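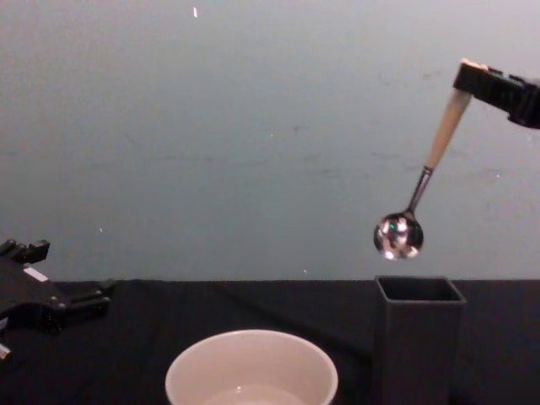

Start Ratgeber Methoden Testberichte Kontakt

Pralero im Test: Löffeln lernen aus 72 Vorführungen

Ich gebe gern zu, dass ich mich auf Pralero gefreut habe, seit Nanna Nørgaard mir im Juni davon vorschwärmte! Das Lernverfahren von Zoden sagt nicht den nächsten Griff voraus, es plant gleich eine ganze Bewegungsfolge für beide Arme, und wir haben ihm eine Aufgabe mit Löffel, weißer Schale und hohem Behälter gegeben. 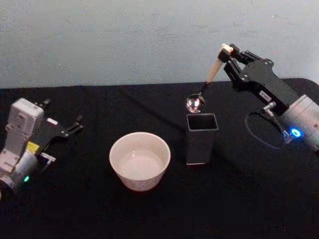

Trainiert haben wir mit 72 Vorführungen, danach kamen 400 Durchläufe (ja, das zieht sich, und der Tee wird dabei kalt). Die Bahnen sind herrlich ruhig, viel ruhiger als bei unserem alten Verfahren. Schwächen zeigt es beim Neigen des Löffels, da zögert es mir zu lange, und die Anleitung ist leider recht dünn geraten. Trotzdem eine herzliche Empfehlung für kleine Labore!

Aravind Poojary

Newsletter abonnieren | © Pemgate | Kontakt | Nach oben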